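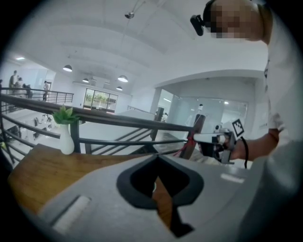 Dreltton is a language school for adults, on the second floor of the old Arriaga building. We teach English and Spanish in classes of up to 16 people. Most of our students work during the day, so most of our classes are in the evening. The tables are wood and we keep them plain, with a small white vase of green leaves on one and not much else, so there is room for books and notebooks.

## How we started

Fulgencio Tlapale and Fatemeh Dehghan opened the school in July with one room and a borrowed whiteboard. They had taught together at Atero, a night school that closed when its lease ran out. Many of their old students came with them. We now have 167 students enrolled in both languages.

## Who teaches here

- **Fulgencio Tlapale**: beginning Spanish, placement tests
- **Fatemeh Dehghan**: English at all levels, writing
- **Getsemaní Camacho**: Spanish conversation
- **Uriel Alvarado**: English for work, interview practice

Isauro Maldonado runs the office and handles enrollment and payments. Ask him about switching groups.

## Classes

A term is 70 hours. You take a short placement test before you start, part written and part spoken. If the level is wrong, you can move to another group during the first two weeks at no charge. Books are included. We also have a lending library of 4000 titles, mostly novels and graded readers, open to anyone enrolled.

We don't offer classes for children. The Brerkum center across the street does, and its office can send you a schedule.

Page updated November 26, 2023.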